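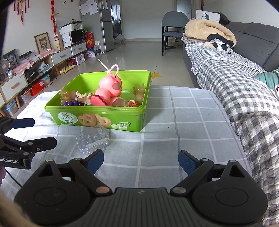 Minutes, hand demonstration working group, Grirnent project, July

The group met at 2 p.m. to go over the home sessions recorded for the toy sorting task and to settle the rules for the next batch. The Cullton site joined by phone. The task stays as written: both grippers held by hand, one in each hand, toys taken out of a box on a table one at a time and set down on the cloth. The green cookie box with the lid off was accepted as a container. The mix of toys in it was also accepted, including the pink caterpillar with the pipe-cleaner antennae, the purple grapes and the see-through amber hands. Soft and see-through items are wanted in this batch, and sites were asked to keep them in.

1. Last minutes
Approved with one correction. The Shokri upload folder is to be used for raw recordings only, and notes go in the shared log.

2. Recording count
The total stands at 551 accepted demonstrations. A further 23 were sent back. Most of those were sent back for one of two faults: the fingers closed before they reached the toy, or the operator let go while the toy was still in the air. Cullton asked if the second kind could be kept as examples of a poor release. Agreed to keep them in a separate folder, outside the main set.

3. Pace
Reviewers find that operators speed up toward the end of a session. The fingers then reach the toy at an angle and push it into the side of the box. Operators are to stop for a moment over the box before each pick, with the fingers open. Sessions are limited to 3 boxes before a break.

4. Use of the second hand
There was a long discussion on this. Some operators use the left gripper to hold the box still and others let it hang at the side. The Ruditz team, who train on the data, would take either, but want it the same through a whole recording. Decided: the operator picks one way at the start, says which in the log, and keeps to it. Passing a toy from one gripper to the other is a different task and should not be mixed in.

5. Tablecloths and clutter
Patterned cloths are fine. Small items lying on the table in front of the box may stay if they are not touched. If one gets knocked, finish the recording and mark it in the log. Rooms do not need to be tidied.

6. Remote control trial
Ruditz reported on repeating the same task with the arm driven from a desk. Picks took much longer and the operators had trouble judging depth inside the box. No decision. The trial goes on with shallow trays until the next meeting.

Actions
Cullton: re-record the returned sessions.
Ruditz: send the tray results before the next meeting.
Grirnent office: update the operator sheet with items 3 and 4.

The meeting closed at 3:23 p.m.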